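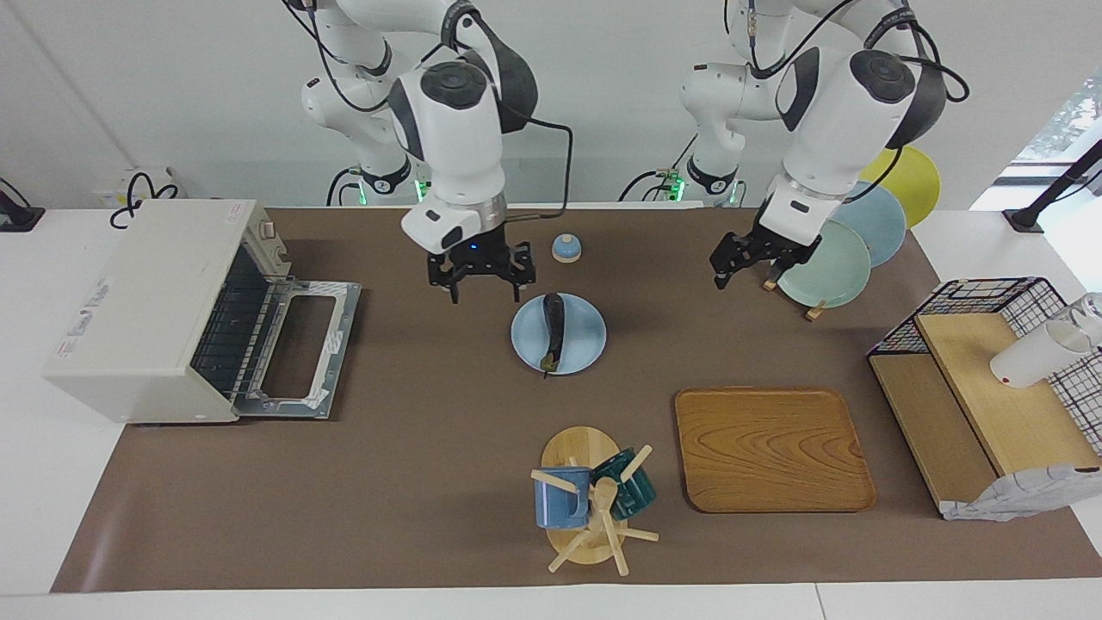 Sadovia Community Board > Local Politics > County and City

Thread: County council vote on moving to district elections

millrace_dan
Posted 7:42 am

The council takes this up again in April, and I haven't seen a thread on it yet. Right now all 5 seats are elected countywide. The proposal on the table would split the county into districts and have each seat elected only by the people who live in its district. If the council passes it, it goes to the voters as a charter amendment in the fall.

I'm leaning yes. As things stand, 3 of the 5 members live inside the Sadovia city limits, and the last time anyone from the Litard side held a seat was before I moved here. People out there pay the same county taxes and drive on the worst county roads.

Anybody been following the work sessions?

quietpine
Posted 8:15 am

I've watched a couple of them online. The sticking point is the map. There are two drafts. Draft A keeps Litard and the Pacheco Valley together in one district. Draft B splits the valley down the highway and puts the east half in with the Sadovia suburbs.

Under Draft B I don't think you get what you're after. The suburbs would outvote the valley every time, and you'd have the same council with different lines on it.

old_depot
Posted 8:31 am

I'm a no. Today I get to vote on every member of the council. If this passes I vote on one of them and the others have no reason to return my calls. I don't see how that is more representation.

The county is not that big. A council member from Sadovia can drive to Litard in half an hour. The issue is that good candidates from out there haven't been running, and a new map doesn't fix that.

millrace_dan
Posted 8:50 am

They haven't been running because they can't win. It costs a lot to mail the whole county. A candidate could knock on most of the doors in one district without raising much money at all.

old_depot
Posted 9:04 am

Maybe. Or you get seats where one person files and wins by default. We already have that with the fire district and the cemetery district. Look at your last ballot and see how many of those had two names on them.

ferncreek
Posted 9:22 am

Old_depot has a point about uncontested seats, but we have those now with countywide elections. Two of the council races last time had one candidate each. I don't think you can pin that on districts before we have any.

My question is about the primary. Is it district-only in the primary and countywide in the general, or district-only in both? I've heard it both ways from people who should know.

quietpine
Posted 9:40 am

District-only in both, in the version that came out of the last work session. The earlier version had the split system like you describe. One member asked to bring it back as an amendment, so it could still change.

Morkar_resident
Posted 10:18 am

Speaking from Morkar, which gets left out of these conversations. Draft A puts us in with the north end of Sadovia, and Draft B puts us in with the north end of Sadovia. So for us the map argument doesn't matter much. What matters is whether the council seat closest to us would hold a meeting up here once in a while. They used to meet at the grange twice a year, and that stopped.

I'd vote for either map if they wrote into it that the council has to hold meetings outside the county building.

ferncreek
Posted 10:35 am

You can ask for that without a charter amendment. Meeting locations are in the council rules, and they can change those with a simple vote.

Morkar_resident
Posted 10:41 am

We did ask. They took it under advisement, and that was the last we heard.

tallgrass88
Posted 12:10 pm

Has there been a cost estimate? The auditor's office would have to redraw precincts, print more ballot styles, and send something out telling people which district they're in. I'm not against it, I just want to see a number before the vote. The staff report says costs are "to be determined," and that was also what it said two meetings ago.

old_depot
Posted 12:26 pm

Exactly my problem with how they've handled this. They want it on the ballot and they'll work out the price afterward.

millrace_dan
Posted 12:44 pm

Fair enough on the cost, they should have it by now. But the precincts get looked at anyway, and the auditor already prints different ballot styles for the school and fire districts. I would be surprised if it came out to be a big share of the elections budget.

tallgrass88
Posted 12:52 pm

Could be. I'd still like to see it written down.

quietpine
Posted 2:05 pm

For anyone who wants to comment – written comments go to the clerk of the council and have to be in by noon on the day of the meeting. If you want to speak, the sign-up sheet is by the door and you get 2 minutes. It used to be 3. They cut it back after the gravel pit hearing.

If you write, say which draft you're talking about. A lot of the letters in the last packet just said "yes" or "no on districts" and it wasn't clear whether people had seen the maps.

ferncreek
Posted 2:30 pm

Are the maps up anywhere besides the packet? The PDF is over 100 pages and the maps are near the back, scanned sideways.

quietpine
Posted 2:48 pm

There are paper copies on the wall at the Sadovia library, past the front desk. The Litard branch was supposed to get a set too. I'd call before driving over.

Morkar_resident
Posted 3:16 pm

None in Morkar, in case anyone was wondering.

old_depot
Posted 5:02 pm

Went by the library after lunch and looked at both. Draft A is the better of the two, I'll give you that. The valley at least stays in one piece. I'm still a no, but if it's going to the ballot I'd want it to be that one, and I'll put that in my letter.

millrace_dan
Posted 5:20 pm

I can live with that. I'll post the agenda here when it comes out.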